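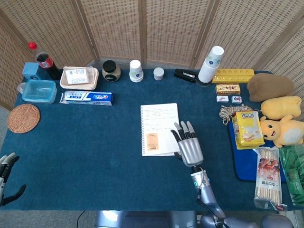 So we have house rules now. Written down, laminated, taped to the inside of the supply cabinet, the whole bit. I spent most of December arguing about them with Finn Rathjen, and I figured I'd put them up before I forget why half of them are worded the way they are (the wording is all Finn's, the typos are mine).

A bit of background for anyone who doesn't read every post. We do tabletop work with a two-handed robot, ordinary stuff from the grocery store and the stationery aisle, and the sessions get used by people we never meet. Up to last year every operator set up the table however they liked. Gilmar Frota had his way, I had mine, and when Ekkachai Nilsuwan went back through 451 sessions for the Plena write-up he found he couldn't tell which ones had been reset properly between tries. He was very nice about it! I still felt about two inches tall.

Rule one: hands parked before anybody reaches over the table. I don't care how slow the arm is going. You say "parked," the other person says "parked" back, and then you reach. Kittipong Rungrueang thought the call-and-answer thing was silly for a week or so and then started doing it at home with his kids and the oven door.

Rule two is the stop button, which lives in the second person's hand. In the hand. We used to leave it on the shelf, and a shelf is great until you're on the wrong side of the table.

Rule three took the longest. Clutter stays. I came in wanting a nice clean table with one thing on it, because that's how I learned. Finn wanted it to look like a table where somebody lives, and he won, and I've come around. Cups, a stapler, a bottle of cola, a notebook lying open, all of that is fair game. What you can't do is nudge the clutter out of the way mid-session to help the robot along. If the cups are in a bad spot, they're in a bad spot, and you write it down and keep going.

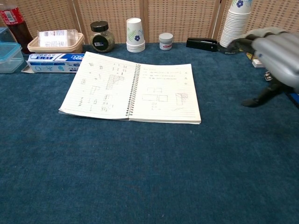

Notebooks got their own line, and that one's my fault. Anything with writing on it gets read before it goes on the table. No phone numbers, no passwords, no notes from your doctor. Sketches and scribbles are fine. I once put out a pad with my sister's address on page one and we had to pull a whole afternoon of work, so yes, check both pages, and check again if somebody flips it.

Food and drink: sealed, caps on tight, and nothing from the table gets eaten after. Samran Thongsuk asked if crackers count. Crackers count, Samran.

Cables get routed off the walking side and checked at the start of the day and again after lunch. We stop every 2 hours no matter how well it's going, and whoever was driving swaps out. That one came from the Sidley folks, who've been at this longer than we have and told me their sloppiest logs were always the late ones. Ours too, once I looked.

Last one is the log. One line per try, written right then, including the tries you'd like to forget. "Dropped it" is a perfectly good entry. "Weird" is not, and I say that as the person who wrote "weird" a lot.

That's 8 rules if you count the notebook thing separately and split the cable one from the breaks, and Finn does. They fit on a single sheet as long as you use his tiny font. We tried them for a month on the Paisan sessions and the only one people keep forgetting is saying "parked" back. I'm as bad as anybody. If your group has a sheet like this I'd love to see it, especially if you've worked out a decent rule for left-handed operators, cause ours is currently a sticky note that says "ask Gilmar."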